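Home Kitchen Laundry Entryway Workshop Contact

Keeping a Low Shoe Rack Livable

My brother-in-law Leonardo swears by shoes in a heap by the door, and for years I let him have his way when he stayed with us (he wears a size that could float a person across the harbor at Plundport!). Then we brought home a low open rack, just the one shelf and a flat top, and I have been fussing over it happily ever since.
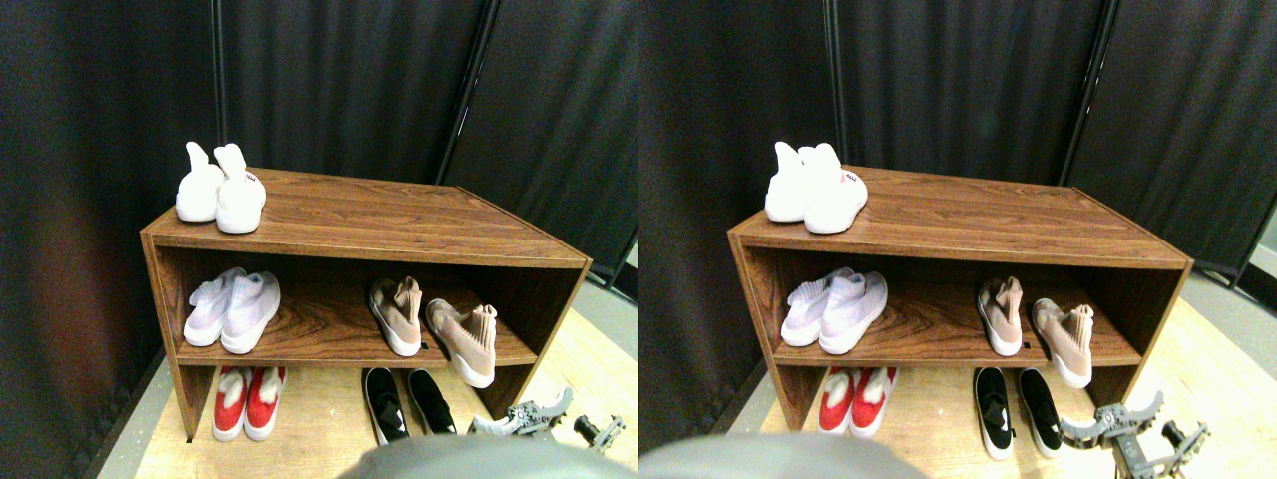

Give each pair its own spot and leave some elbow room between them. Knit shoes with those soft sock collars lose their shape if they get squashed, and pale ones will pick up a smudge from any neighbor. I keep light pairs up on the shelf or on top, and I wipe the soles with a damp rag and a drop of dish soap before they go back.

The floor space under the shelf is just right for darker, everyday pairs, the ones you kick off at 2 in the afternoon and want again by suppertime.
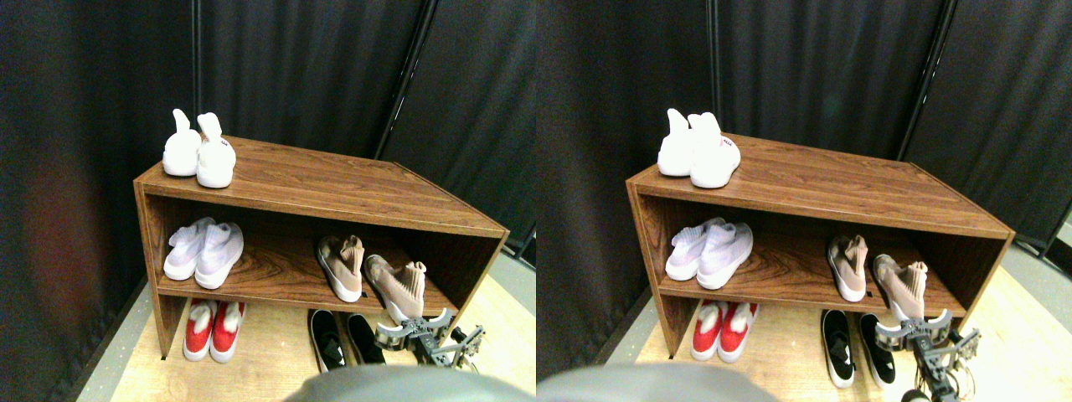
Once a month or so, pull everything out and run the vacuum underneath, especially if you have long curtains nearby, as ours collect lint like you wouldn't believe. Wipe the wood grain in the direction it runs, let it dry, and stand any toppled shoe back up before you put the vacuum away.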